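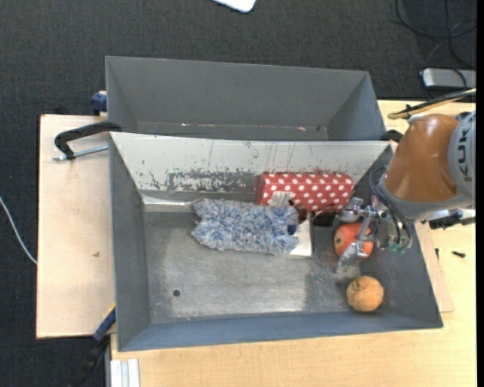
Who Gets Quoted When a Border Closes: Coverage of the Saraç Crossing in Two News Outlets
Final project report, Conflict and the News
Submitted December 21, 2025

1. Background

The road crossing at Saraç was closed in July after shelling on both sides of the river. It was the only paved route between the valley towns and the district hospital, and it carried most of the flour and fuel for the villages to the north. The closure was covered every day at first, then less and less, although the crossing stayed shut for the whole period of this study.

Our group wanted to know whose words readers were given during that time. Earlier class readings said that war reporting leans on officials and military spokespeople, and that people living in the affected area show up mainly as short emotional quotes near the end of a story. We tested whether that was true for this case and whether it changed as the closure dragged on.

We compared two outlets. Prulel is an online news service with a national audience and a small foreign desk. The Denodside Register is a regional paper, printed and online, whose readers include many families with relatives in the valley. We picked them because both keep open archives and both sent at least one reporter to the area.

2. Research questions

Which kinds of sources are quoted in each outlet's stories about the crossing?
Where in the story do residents appear, and what are they quoted about?
Do these patterns change between the first weeks and the later period?

3. Collecting the articles

We searched both archives for the name of the crossing, including the spelling without the cedilla, which Prulel used in headlines but not in body text. This gave us 1063 items. Many were no use. Some were the same wire story posted again with a new headline, and some were weather or sports items that mentioned the town in passing. A few were photo galleries with no quotes.

After removing those, we still had more than we could read closely in one semester. We drew a random sample of 400 articles, split evenly between the outlets. The draw was done by date so that the later months would not be crowded out by the first few weeks.

Archive access was uneven. The Register puts its older pages behind a reader login and we used the library's subscription for those. Prulel's archive is free but its search page drops results when a query is too long, so we had to run the search one week at a time.

4. Coding

Each article was coded for every named or unnamed source it quoted directly. We used these groups: government officials, military spokespeople, aid workers, medical staff, residents, truck drivers and traders, and outside experts. Truck drivers started out in the residents group. We moved them out after the first round, as many drivers did not live near the crossing and talked mostly about delays and payment.

We also recorded where the first resident quote fell (top third, middle third or last third of the story) and its main topic. Topics were safety, food and fuel, health care, family separation, money and blame.

To check that we were coding the same way, 20 articles were coded by two people working separately. We agreed on nearly all of the source groups. We agreed less often on topics, and most of the trouble was between "food and fuel" and "money." A woman talking about the price of cooking gas could reasonably go in either. We wrote a rule that any quote naming a price goes under money, then recoded those articles.

5. Results

Officials were the largest group in both outlets. In Prulel they made up more than half of all quoted sources, and military spokespeople came second. In the Register, officials were still first but residents were second, well ahead of the military.

The position of residents in the story was also different. Prulel's resident quotes were mostly in the last third. The Register often opened with one, especially in stories about the hospital. The hospital stories were also where medical staff were quoted most, usually about dialysis patients and births.

On topics, safety was the most common in the first weeks for both outlets. After that the Register moved to food, fuel and money. Prulel did not really move to another topic – it just quoted fewer residents. By the last month of the sample, many of its stories on the crossing were short updates about talks, with one official and no other source.

Drivers and traders were a surprise. They were rare in Prulel but came up steadily in the Register, often in the business pages. Several of those stories had details we did not find anywhere else, such as what it cost to send a load the long way over the Privelness pass and how many days perishable goods lasted on that road.

Blame came up less than we expected. Residents in both outlets were more likely to say what they needed than who was at fault. We can't tell from the articles whether that is what people said or what editors kept.

6. Limits

We read only English-language text. The Register also runs a weekly page in the valley language, and those stories were not in our sample. A reader of that page may well see a different mix of sources.

We counted direct quotes only. A story can be built on what residents told a reporter without quoting any of them, and our method would miss it. Stories filed during the phone outage in the valley are a likely example.

Two outlets are also not many. We had hoped to include a radio station, but its bulletins are not archived as text and we did not have time to transcribe them.

7. What we would change

The topic list should have been tested on a larger batch before the main coding started. Going back to fix the price quotes took roughly as long as writing the first draft of this report. We would also record the byline location. Late in the project we noticed that Register stories filed from Saraç itself looked different from those written at the office in Denodside, but we had not saved that information and could not go back through every article.

The coding sheet and the list of sampled headlines are in the shared course folder. Full article texts are not included for copyright reasons.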